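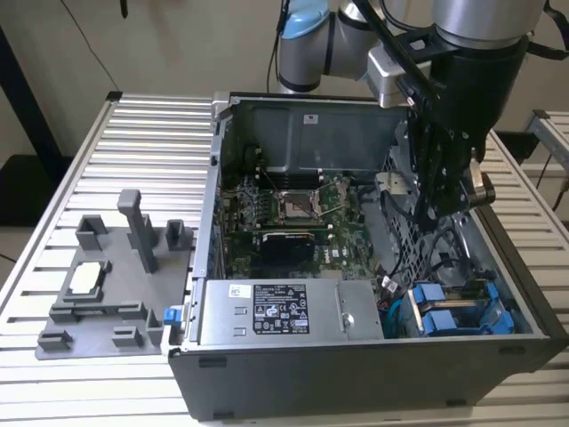

Figure 2.1 A desktop tower on its side with the side panel off. The processor socket is empty.

Chapter 2
Opening the Case

Sooner or later every computer owner takes off the side panel, looks in, and puts it back on. This chapter is for people who would like to get a little further.

A desktop tower is mostly air, metal, and cable, and the cable always seems to have been put in last by someone with a bus to catch. Lay the case on its side before you do anything else. Boards were meant to be seen this way up, and a screw dropped into a case lying flat can at least be found again. Margit Kvam, who taught the bench course from which this book grew, kept a jar of the ones that weren't.

Start with the parts you can name. The green board is the motherboard. The metal box with the stern label is the power supply, and it stays shut for the whole of this book. If the processor has been taken out, you will see its socket, a square field of very fine pins under a raised frame. Keep your fingers, your sleeve, and your curiosity out of it.

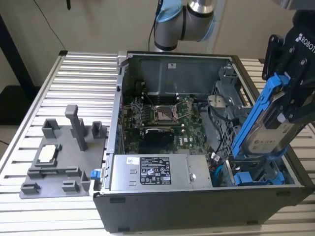
Photo: Ilari Hämäläinen / Mollier

Drives are a kinder place to begin. In many office machines a 3.5-inch hard drive rides in a plastic caddy, often blue, blue being the manufacturer's way of saying you may touch this. Unplug the data and power cables first, by the connector, then bring the caddy out without hurrying. It may leave at an angle. Let it.

Set aside 30 minutes for Exercise 2.1. You will need a tower no one is waiting for, a screwdriver, and a dish for the screws – a real dish, with sides. Draw the inside of the case before you unplug anything. The drawing can be bad, but the labels must be right.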